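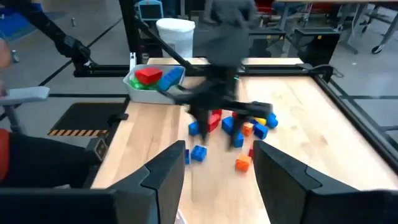
GUDONSTEAD, March

The toy library on Lozano Street opens at 4 in the afternoon, and by then there is usually a line down the steps. Families bring back what they borrowed and leave with something else. A membership costs $20 a year and covers every child in the house.

Bahman Tabrizi started it in the back half of his hardware store after his sister moved to town with two boys and no room for their things. He put a shelf of puzzles next to the paint cans and wrote down who took what in a receipt book. The shelf is now a room of its own, and 76 families are on the books.

"Most toys get played with hard for a couple of weeks," Tabrizi said. "Then they sit. I figured they could sit here."

Building blocks go out more than anything else. They come back short a piece or two, and Tabrizi does not charge for that. He keeps a bin of spares under the counter and tops up each set before it goes out again. Puzzles are harder. A puzzle with a hole in it gets a strip of tape on the lid and a note saying which corner is missing, and some people take it anyway.

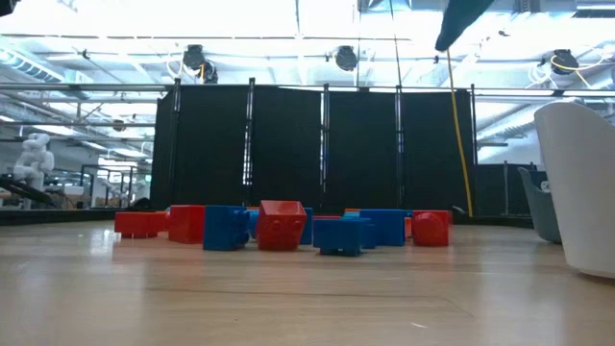

Red and blue blocks on a wooden tabletop.

The borrowing period is four weeks. Ride-on toys are limited to two, and those have a waiting list. Late returns used to cost a quarter a day until Tabrizi noticed that parents who owed money stopped coming in. He dropped the fines, and most of the missing toys turned up that spring.

Other towns have asked how it works. A woman from Iltum drove over to copy his sign-out cards, and a group in Vundar opened a smaller version in a church basement, with games for older kids as well. Tabrizi sent them off with a box of duplicates, mostly farm animals.

He still runs the hardware store in front. Customers who come in for hinges sometimes leave with a train set, and he writes both down in the same book.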